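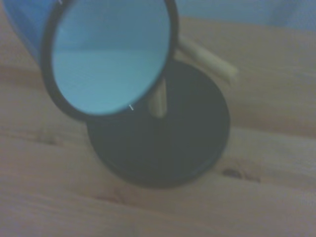
What's the simplest way to make decent coffee on a long camping trip?

Take a phin or a small filter cone, buy good beans ground for it before you leave, and boil the water on whatever stove you're already carrying.

That's the short version, copied up from the replies so people can stop scrolling. Full thread below, arguments and all.

---

**Camp coffee for a long drive - what are you all using?**

**dustyroo** (thread starter)

G'day all. We're heading off in March in the wagon, 3326 km by the time we've done the loop and come home via my sister's. Two adults, one tent, a single-burner gas stove and not much room in the back once the dog's bed goes in.

I have put up with instant on every trip since uni and I'm done. My husband reckons he can't tell the difference, so he can keep having it. I'd like one proper cup in the morning, strong, with milk if the fridge is behaving. I don't want anything with a pump or a power lead and I don't want to spend half an hour on it while everyone's waiting to pack up the tent.

What do you use, and what did you buy and then regret?

---

**billy_or_bust**

Billy. Handful of grounds, bring it off the boil, lid on, wait four minutes, tap the side, pour slowly. My dad did it that way and his dad did it that way and I've never had to wash a filter at a campsite.

You'll get a bit of grit in the last mouthful. Don't drink the last mouthful.

---

**Khôi Đàm**

Phin filter! I'll say this in every one of these threads until I'm banned. Mine's stainless, costs less than a pub lunch, sits straight on top of the mug and there's nothing to break. Grounds in, press plate down, splash of hot water, wait half a minute, then fill it and put the lid on. By the time I've rolled up my sleeping bag it's dripped through.

If the fridge *isn't* behaving, condensed milk. A tube of it lasts us a week and it doesn't care how warm the car gets until you open it (after that, keep it in the esky, I learnt that one near Ringate and I'm not going to describe it).

I use the dark roast from Khương, which is my local, and they'll grind it for a phin if you ask. Coarser than you'd think. Too fine and it chokes and you'll be standing there till lunch.

---

**marg_n_the_jayco**

Plunger for us, the double-walled steel one. We had a glass one and it lasted as far as the first cattle grid. I've been happy with the steel one for years, BUT cleaning it is a pain when water's short. The grounds get stuck under the mesh and you need more water to rinse it than you used to make the coffee. In a caravan park, who cares. Out past Ando with two jerry cans left, I care.

So I'd vote for the phin too, I suppose, if I was starting again. Or the paper cone, because you lift the whole lot out and it goes in the rubbish bag.

---

**torquewrench**

Stovetop moka pot. I don't know why this is even a discussion. It's the only thing in this thread so far that makes coffee that tastes like coffee.

---

**billy_or_bust**

Moka pot on a single-burner camp stove is a balancing act. The base is smaller than the trivet. I've seen one go over and take the eggs with it.

---

**torquewrench**

Then buy the little wire ring that sits on the trivet, it's a few bucks. Or buy a bigger pot. You're blaming the pot for the stove.

---

**dustyroo**

Ha, ok, I didn't expect to start a fight this early. The balancing thing does worry me a bit, our stove already leans when there's a full saucepan on it. Khôi, how big a cup does the phin make? I'm a big-mug person. I'd want it to fill one of those enamel ones.

---

**Khôi Đàm**

It won't, not in one go. Mine does a short strong cup, and then I top it up with hot water and call it a long black. There's a bigger size that'll fill a proper mug if you're patient. Check that the plate of the phin is wider than your mug before you buy, because some of the small ones fall straight through a wide rim. Ask me how I know. Coffee-flavoured sock, all the way to the servo.

---

**marg_n_the_jayco**

On enamel mugs while we're here: lovely to look at, light, they don't smash. But the rim gets hot enough to take the skin off your lip when the coffee's fresh, and they let the heat go quickly, so it's too hot and then it's cold, with a very small window in the middle. We switched to insulated tumblers and I only miss the enamel a little bit.

---

**quokka_jen**

Disagree with Marg on this one! I won't drink from a tumbler at camp. Half the fun is wrapping your hands around a warm mug when it's four degrees and you've got your beanie on. With an insulated one your hands stay freezing. I pour mine, wait till I've fed the dog, then drink it. Perfect every time.

And chips don't bother me. If it's on the outside of the rim it might get a speck of rust, and I just dry it properly before it goes in the tub. If the enamel's flaking off *inside*, I'd retire it, put a succulent in it.

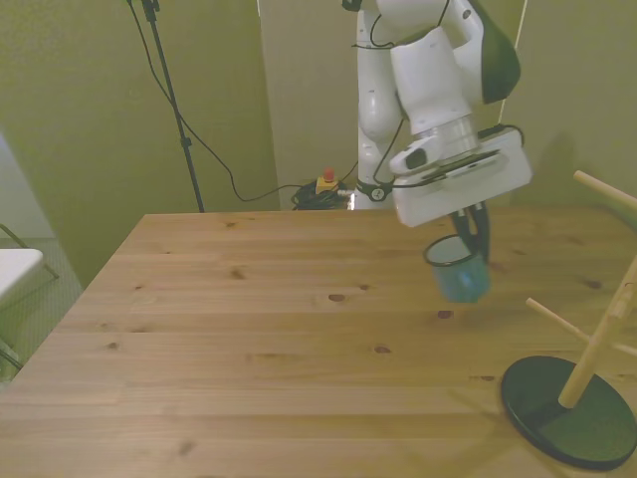 *Blue mug over the pine table.*

Anyway, for the original question, I use a collapsible silicone cone with papers. Packs down flat. Papers live in a zip bag with the beans. The only trouble I've had is wind, so I put two clothes pegs on the edge of the paper and it stays put.

---

**prairie_tim**

Canadian butting in from the other side of the world. Same arguments here, just colder. Two things I'd add for a long drive:

Grind at home if you're going for a week or less. For anything longer, take a hand grinder and whole beans, because pre-ground tastes like cardboard by the second weekend. I've got a Trultero hand grinder that I've dragged along on every trip for years. It's slow. My wife calls it my morning workout. But it does a nice even grind and the handle folds in.

Second, figure out your water before you figure out your coffee maker. We did 1175 km one summer on some very sulphury well water from a campground tap and no amount of fancy gear was going to save that. Keep a separate jug of good water from home just for coffee. Label it, or somebody will wash their socks with it.

---

**torquewrench**

A hand grinder for one cup a day for three weeks. You lot have too much time.

---

**prairie_tim**

I'm on vacation, that's the idea.

---

**billy_or_bust**

Agree with Tim about the water, disagree about the grinder. Pre-ground in a tight tin, kept out of the sun, is fine for a fortnight. It won't win anything, but you're sitting on a folding chair covered in red dust, it's going to taste good regardless. I've had worse coffee in a café with a chandelier.

The mistake people make is leaving the tin on the dash. Keep it low down and in the shade. Ours goes in the bottom of the food tub under the rice.

---

**dustyroo**

This is so helpful, thank you. Where I've landed: big phin, one bag of the dark stuff ground for it, and I'll see if I can get more ground at the halfway point instead of lugging a grinder. I do like the sound of the separate water jug, I've got a five-litre one with a tap that would do.

Question about the grounds though. What do you do with them? I'm not keen on a bag of wet coffee in a hot car for days. And I've read you can just chuck them in the bush?

---

**marg_n_the_jayco**

Please don't chuck them in the bush. Take them out with you. We bang ours out on a sheet of newspaper, leave it in the sun while we pack up, and by the time the awning's in they're dry enough to wrap and they don't smell.

---

**quokka_jen**

What Marg said. Old bread bag, knot in the top, into the next bin. They smell better than anything else in the rubbish, to be fair.

---

**torquewrench**

One upside of the moka pot: the grounds come out in a neat puck. Just putting that there.

---

**Khôi Đàm**

So do the ones from a phin if you let it drain right through! Flip it, tap it, done. Give it a wipe with a bit of paper towel and you've used no water at all. I save the proper wash for when we're next at a sink.

---

**billy_or_bust**

With a billy you swirl it and... alright, yes, the billy is the worst for this. I strain mine through an old stocking. Don't all write in.

---

**marg_n_the_jayco**

A CLEAN old stocking?

---

**billy_or_bust**

It was clean in 1577 BC.

---

**dustyroo**

Update for anyone who finds this later. Bought the big phin on Friday and did a trial run in the backyard with the camp stove, much to the neighbours' interest. First go choked, I'd pressed the plate down way too hard. Second go ran through in five minutes and it was beautiful. Strong enough to stand a spoon in, so I topped it up like Khôi said. My husband had a sip of mine, said "that's alright, that", and then finished it, so now I need to buy another one.

Tried it in the enamel mug and in a tumbler. Sorry Marg, I'm with Jen. I did burn my lip.

Still haven't worked out where the condensed milk's going to live, the fridge door shelf is full of dog medicine.

---

**Khôi Đàm**

Another one converted! Get the tube with the screw cap, not the tin, and stand it upright in a cup in the esky. And get two phins the same size so the lids match, mine don't and it drives me up the wall.

---

**torquewrench**

Still reckon you'll want the moka by day four. Have a good trip.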